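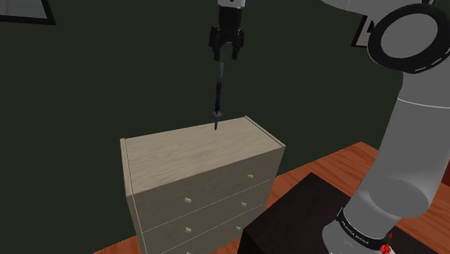 Jonas Bühler does not believe most of what he reads about robot testing, and he wrote a fair amount of it himself. For two years he sat on the working group that drafted the Rumero guidelines, a set of rules for how labs should run and report pick-and-place trials in simulation. He keeps going back to the simplest setups when he wants to make his point. Take an arm beside a dresser with all its drawers shut, a bare top, and one slim object under the open fingers. "There's a gap between the fingertips and the thing they're meant to hold," he says. "Is that before the grasp or after a drop? If your rules don't say when the clock starts and what counts as holding, you can call it whatever you like."

The guidelines ask for 30 trials per task. Bühler argued for 115 and lost. "Thirty was what people could stand," he says. "I never saw a better argument for it than that."

I put it to him that a low bar is still a bar. He shrugged. His complaint is that labs treat the number as the whole rule and skip the dull parts, such as logging every reset. One team he reviewed in February had thrown out 15 runs as "setup errors." The term appeared nowhere in their plan.

"Maybe they were setup errors. I wasn't there. But they decided that after they'd seen the results, and the guidelines let them."

Nandi Khumalo, who runs the test group at Hirnine, takes a kinder view of the rules, though not by much. Her group follows Rumero and then adds two demands of its own. The pass condition has to be written down before the first run, and a second person has to score the recordings without knowing which version of the software was used.

"It slows us down and people grumble," she told me. "I grumble. Then we compare the scores and they don't match, and I stop grumbling for a week."

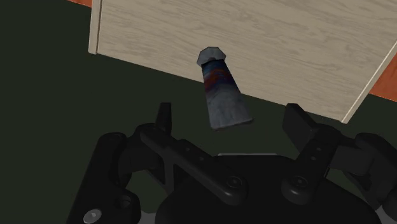 She is less sure about simulation as a stand-in for a real bench. A simulated object weighs what someone typed in, she said, and its surface grips as well as someone decided it should. Rumero asks labs to publish those settings. It does not ask them to explain the choice, and Khumalo would like to see that changed in the next edition.

Bühler doubts there will be a next edition worth reading. The draft dated 6/1/24 runs longer than the first, and he says most of the new pages are definitions. When I asked which rule he would keep if he could keep only one, he took a while to answer.

"Publish the failures. All of them, with the recordings. I'd trade the rest of the book for that."

Would labs do it? "Some would. The ones I already trust."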